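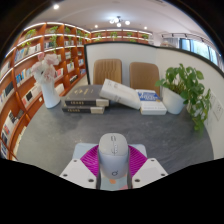
Trí Võ
2020-04-27

Abro hilo sobre el Gostow y la reunión del vestuario, porque leo muchas cosas y algunas no son exactas. Perdonen si mi español tiene alguna falta, lo escribo despacio.

Primero, lo que se sabe. El capitán, Leandro Cuesta, convocó una videollamada con toda la plantilla para hablar de la rebaja de sueldo. El club pedía el 40 por ciento mientras no haya partidos. Los jugadores ofrecían menos, y no todos lo mismo.

La llamada duró 90 minutos, como un partido. El entrenador no estuvo, por decisión de los jugadores. Esto me parece normal, aunque en la radio lo han presentado como un motín.

Cuesta habló después con los periodistas, por teléfono. Dijo: "Hubo momentos feos, pero prefiero que me lo digan a la cara, aunque la cara sea pequeñita en la pantalla". También dijo que el grupo salió más unido. Esta segunda parte la dicen todos los capitanes de todos los equipos, y yo la tomo con prudencia.

Hay que recordar de dónde venimos. En noviembre el Gostow perdió en el campo del Clulell con un gol en el minuto 90, y aquella noche ya hubo gritos en el autobús. Desde entonces hay dos grupos: los que llevan años en la casa y los que llegaron en verano.

Los veteranos tienen contrato largo y pueden esperar. Los nuevos, en cambio, están casi todos cedidos o terminan en junio. Pedir a los dos el mismo sacrificio es fácil de escribir en un comunicado y muy difícil de explicar a un chico de veinte años que paga alquiler y manda dinero a su familia.

El acuerdo, según entiendo, es este: rebaja por tramos, los sueldos más bajos no se tocan, y cinco jugadores de la primera plantilla ponen una parte para completar el salario de los empleados. El club no ha publicado los nombres y yo tampoco los voy a publicar.

Me preguntan por Hsiao. Sí, estuvo en la llamada. No, no pidió salir. Lo que pidió fue saber si el club cuenta con él cuando vuelva la liga, y todavía espera la respuesta. Lleva tres partidos seguidos en el banquillo, y antes de eso era titular indiscutible.

Sobre los entrenamientos: cada jugador sigue en su casa con el plan del preparador físico. Un portero entrenando contra la pared del garaje hace lo que puede - no es lo mismo que parar un tiro de verdad. Cuando se abra el campo van a necesitar varias semanas, y el primer rival en el calendario sigue siendo el Clunderura, que es tercero y corre muchísimo.

Mi opinión, y es solamente la mía: la reunión llegó tarde, pero llegó. Cuesta ha hecho en una tarde el trabajo que la directiva no hizo en todo el invierno. Falta ver si los dos grupos vuelven a comer en la misma mesa.

Corrijo una cosa del segundo mensaje: la petición del 40 por ciento era para los sueldos altos, no para todos. Gracias a quien me avisó por privado.

Comentarios

gostowdesdeniño: Lo de noviembre todavía me duele. Ese córner no era córner.

Maribel_fondo_sur: ¿Y del dinero de los abonos se sabe algo? Llevo un mes escribiendo al club.

Trí Võ: Maribel, no tengo información segura de esto. Si la consigo, la pongo en otro hilo.

pacolateral: Hsiao titular siempre, por favor.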